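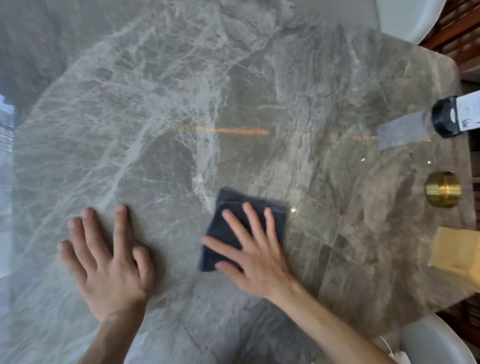
Should a town publish its flood map before every street has been checked? It should, as long as the unchecked streets are marked as unchecked.

I have made this case at two planning meetings in Calado, and I'll make it again in writing. The county has a working web map of flood risk. It covers 256 blocks. Field crews have confirmed the elevations on 113 of them, and the rest rely on an older survey. The plan is to hold everything back until December, when the last crew reports.

Kevser Öztürkmen, who runs the mapping office, worries that people will treat a draft as final. That is a fair concern. Some will. But people are buying houses on those blocks now, and what they have to go on is a paper map that leaves out the new culverts on the east side.

Rania Yammine suggested hatching the unconfirmed blocks in gray and putting the survey year in the pop-up. I think that would do it. The software already supports both - it is a change to the layer settings and a line of text.

What I would not do is publish only the finished blocks. A blank area on a risk map reads as a safe area, and 77 of the blocks still waiting are along the river. I live on one of them. I would take an old number with a warning on it over a white square.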